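Ticket 234: push buttons mixed up between trays, returns kit
Status: open, waiting on customer
Opened by: Gladys Mugo
Category: parts / sorting

Hi there! I'm the one who called in March about the Mever button kits, and I was told to open a ticket and put everything in writing, so here goes. Short version: we sort returned push-button switches by cap color into trays before they get tested, and the colors and the labels don't agree with each other. Photos are from the sorting table.

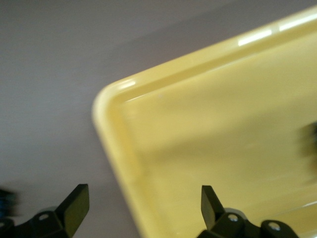
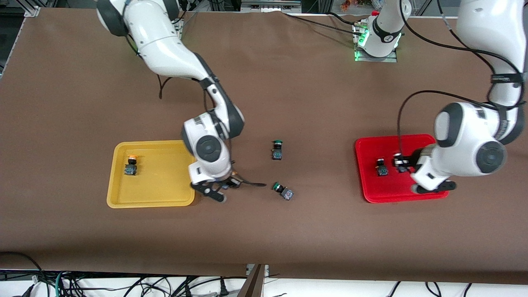

The kit we bought is the Trenitz starter set, which came with 36 switches and a little printed card saying which cap goes with which label. My plan was simple (I thought!). Yellow tray for anything with a yellow or orange cap, red tray for the ones that need a second look, and whatever hasn't been sorted yet stays out on the brown paper between them. You can see the orange-yellow one standing in the yellow tray and a couple of green ones still out in the middle, one of them tipped on its side. Green is where I get stuck. The card has one line for green and it gives a single part code, but when I go through my green ones I find two different codes on the labels. Same cap, same feel when you press it, different code. So do they go together or not?

What I've tried so far:

1. Checked the card against the PDF on your site. They match, so I don't think I got a bad card.

2. Pulled all the greens and put them in two piles by code. Seven of them have the code that isn't on the card.

3. Popped the cap off one of the odd ones to see if somebody had swapped caps before it came back to us. It came off pretty easily and went onto a different body with no trouble at all, so a swap is possible, but I can't tell just by looking.

4. Wiped the trays down. This has nothing to do with the codes, but my coworker Esperanza thought some of the old stickers had left glue behind and switches were picking it up. Didn't change anything, but the trays look nice now.

- - -

Update from Esperanza Strickland (same bench as Gladys)

Adding to this while she's at lunch. I tested four of the odd greens on the Mollel meter and they all click and close fine. I'd be happy to call them good and put them with the others, but Gladys wants an answer on the code first and it's her table.

- - -

Update from Gladys

Back again! Two more questions while this is open. Can I order just caps? And is there a deeper version of the yellow tray? The switches fall over whenever somebody bumps the table, and I'd love about 40 of them to stay upright long enough for me to read the labels. If the Pirna insert fits, I'll take two.

I'm leaving the odd greens in a bag with the ticket number on it until I hear from you. Mornings before 11 are best if you'd rather call.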